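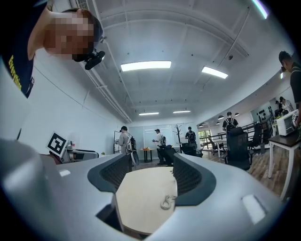

The hand-held gripper, with the cable lying between the jaws. Visitors with backpacks behind.

How to run a hand-held gripper table at an open day

I wrote these steps after our June open day at Lelby, where I looked after one table together with Callum Carnegie from Mowat. English is my second language, so please write to me if a step is not clear.

Before the doors open

Put the table where people can stand on at least two sides. Take spare chairs away from the walking path, or visitors will push them there themselves.

Choose small, light objects. We use short cables, sponges and plastic cups. A coiled cable is a good first object: it looks easy, but the jaws must come down on the middle of the coil.

Wipe the pads of the jaws with a dry cloth. Check in Zurelum, our recording program, that the picture is sharp and that the marker board can be found. If the board is tilted too much, turn it by hand and check again.

With the visitors

1. Show one grasp slowly and say nothing. Then do it again and explain.
2. Give the tool to the visitor with the jaws open. Ask them to hold it in one hand and keep the other hand behind the back.
3. Let them try for 2 minutes. Do not correct the wrist in the first try.
4. Play the recording back on the screen. This is the part they ask most questions about.
5. Wipe the handle and call the next person.

Keep each group under 20 people. In Plallville we allowed more and the ones at the back heard nothing.

After closing

Copy the recordings before you switch anything off. We had 1,184 short grasps at the end of the day and kept 700 of them; the others were started too late or the object was already moved. Delete the bad ones the same evening, while you still remember them. Charge the tool overnight and put the pads back in their box.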